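セル便り 仕分けセル2号の定期整備について

Liltby作業室の仕分けセル2号で、6/27/20に定期整備を行った。担当はZübeyde Karakaya。前回整備からの累計動作回数は3149回で、1000回ごとの簡易点検とは別に、グリッパの分解清掃と教示点の取り直しまで実施している。

手順は従来どおり、非常停止の確認、配線の目視、各関節のガタ測定、グリッパ、教示点の順とした。配線では手首部モータまわりのケーブルの余長を見直した。固定位置が関節寄りにずれており、手首を最大まで回すと被覆に張力がかかる状態だったため、結束を一度外し、ループを大きく取り直した。結束バンドは締め切らず、指で動かせる程度にとどめること。締めすぎによる断線は昨年もEllivska側のセルで起きている。

グリッパは指先のパッドを交換した。旧パッドは片側だけ摩耗が進み、薄い包装の端をつかむと滑りが出ていた。取付ねじは16番の工具箱にある短い方を使う。長い方は底付きして締結力が出ない。

教示点は三つの透明容器の上方待機点と投入点を取り直した。容器の手前の縁は形状が一様でなく、低い側に合わせて教示すると隣の容器で指先が接触する。高さは必ず最も高い縁を基準にする。
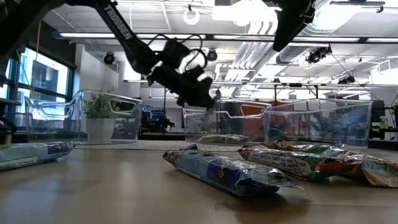 仕分けセル2号。中央の容器の縁にかかるグリッパ先端と、卓上の菓子袋。

確認運転には菓子の小袋を用いた。しわや光沢のある包装は把持位置の検出がばらつきやすく、箱物だけで確認すると不具合を見落とす。速度を下げた状態で500回運転し、把持失敗の記録はログに残した。失敗は袋の圧着端をつかんだ場合に集中しており、把持位置を袋の中央寄りに補正する設定を追加した。設定ファイルは共有フォルダLurkbridgeに旧版と並べて置いてある。旧版は消さないこと。

整備後の注意点は次のとおり。
容器を洗浄などで外した場合は、戻した後に投入点を低速で一巡させる。
天井照明の点灯区画を変えたときは、検出しきい値を再確認する。
手首付近で擦れる音がしたら運転を止め、ケーブルの固定位置を先に見る。

交換用パッドの在庫は残り一組で、追加分はAltıntaşに発注済み。次回整備は8月の予定。1号の関節ガタについては測定値がまとまり次第、別項で報告する。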